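The card-sorting task looks like the dull one on the Pesik list, and it is. It's also where a new operator learns the most, so we start everybody on it. The goal is 150 clean episodes per task, and you'll throw out more than you expect. My first batch of 100 taught the policy mainly how to hesitate.

## Before you record

1. Load the task profile in Zokier and check that the episode counter picked up where the last operator stopped. Ours once restarted at zero and buried 1114 episodes under new ones with the same names.
2. Home the arm, then open and close the gripper twice.
3. Put the cardboard tray within easy reach and spread the cards over different compartments. Change the layout every 15 episodes, or you'll train a very expensive habit.

## Recording an episode

4. Start recording with the arm still. Count to two – in your head, please, there are other people in the room.
5. Take one card by its edge and bring it over the white platform. Keep the jaws level and pause just above the surface before you let go. The pause gives the labeling script something to find.
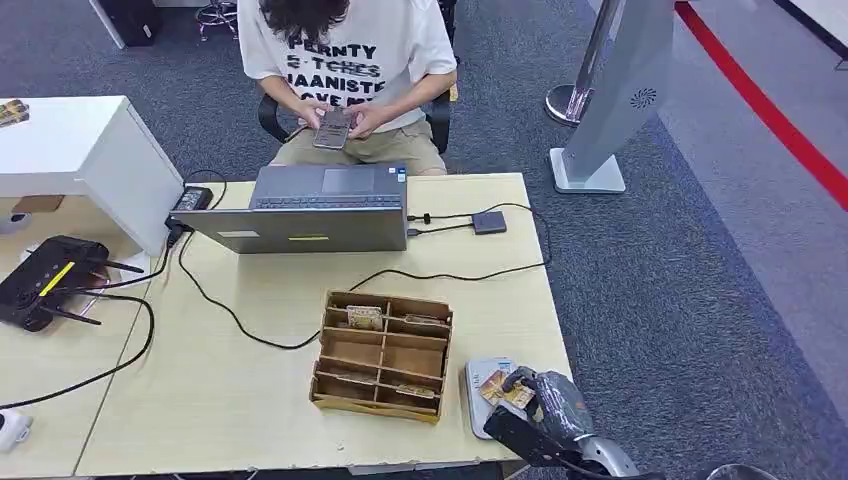
6. Release, lift straight up, and return to home before you stop the recording.
7. Mark the episode good or bad right away. "I'll remember" has never survived lunch.

## What to keep

Keep small corrections, like a second try at a slippery card. Drop anything where you bumped the tray or forgot which card you wanted. When the batch is done, push it to the Ilov folder and start the upload before you leave. It takes about as long as you'd fear.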